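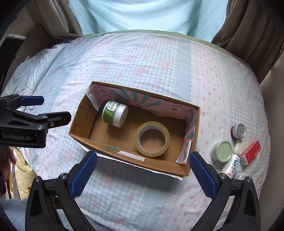
Is Alto worth paying for if you only record at home in the evenings, one reader asked under my last post, or is it really meant for labs with a whole room full of people? Same reader also wanted to know if it "still chokes on two-handed stuff," so I guess word got around about the first version!

Tools & Services > Home Robotics > Reviews
6 min read

Okay, so. Alto is the clip-checking service from Vastau. You record yourself doing a chore with hand-held grippers, you upload the session, and it cuts the thing into separate tries, flags the bad ones, and hands you back a tidy folder you can train on. I've been on the paid plan since March and I've put 2,381 clips through it, nearly all of them me packing boxes, unpacking boxes, and putting small things in slightly larger things.

The two-handed question first. Yes, it copes now, and it copes well. I work with two grippers around an open carton, jars and bottles waiting next to it on the quilt, and Alto lines up both sides without me clapping or tapping or doing any of the silly sync rituals I used to do. The old version would lose one hand the minute the other one passed in front of it. I had maybe a handful of mismatches in the whole time I've been using it, and they were all sessions where I'd paused to answer the door (my fault, and it did warn me).

What I like best is how it splits things up. You tell it the task in plain words, "put the items in the box," and it makes a cut each time something gets let go. A jar lying on its side in the carton counts as placed. If you want it standing, you have to say standing! It took me an embarrassing number of uploads to work that out, and the help page is no help at all, it just says to "describe your goal state," thanks. Once I started writing the way I'd talk to a picky aunt, the results got a lot better.

Patterned bedding, by the way, is fine. I was worried about that, with a gingham quilt covered in bows and flowers under everything, and I'd read people on the Gavance forum swearing you need a plain gray table. Maybe with Gavance you do. I tried their free tier for a couple of weeks and it kept outlining bits of quilt as if they were objects, and then wanted me to confirm every one. Alto asked me about the quilt once, I said ignore it, and it did.

Now the grumbles. Clear stuff is still bad. A roll of packing tape goes in the box and Alto seems happy enough with the core but gets wobbly about where the tape ends, so grasps on the outer edge get flagged as "uncertain contact" over and over. On my tape clips, 62 percent came back with that flag, and when I went through them by hand most looked perfectly good to me. You can turn the flag off, but only for the entire project, which seems silly. Let me turn it off for one object, please!

Small lids are the other weak spot. Little round jars that sit close together get swapped in the labels, especially when a finger covers one of them for a second. I spread mine out more these days and it helps, but real clutter is sort of the point of recording on a bed and I don't love rearranging my mess for the software.

Then the price. Home plan is 87 dollars a month, and that gets you 2 grippers and one room. Ouch, yes. There's an add-on called the Juhász set, a bunch of ready-written task descriptions for packing and sorting, and I'd skip it if you're comfortable writing your own. I used the carton ones for a week and then went back to mine, they're very stiff and they assume everything gets put away in the same order every time. I never pack in the same order twice. Does anybody?

Support has been good, quick and friendly, though they do like to send you a link to the page you've just told them you read. Exports are clean, the folder names make sense, and uploads pick up where they left off if the wifi drops (mine does, constantly, the bedroom is the worst spot in the house for it).

So, evenings at home: if you're recording a few times a week and you hate sorting clips, I'd say go for it, and pay monthly so you can stop over the summer. If it's more of a once-in-a-while thing, stay on the trial and do the trimming yourself with a cup of tea. I'm keeping mine for now, mainly for the two-handed work, and I'm going to try it on folding towels next.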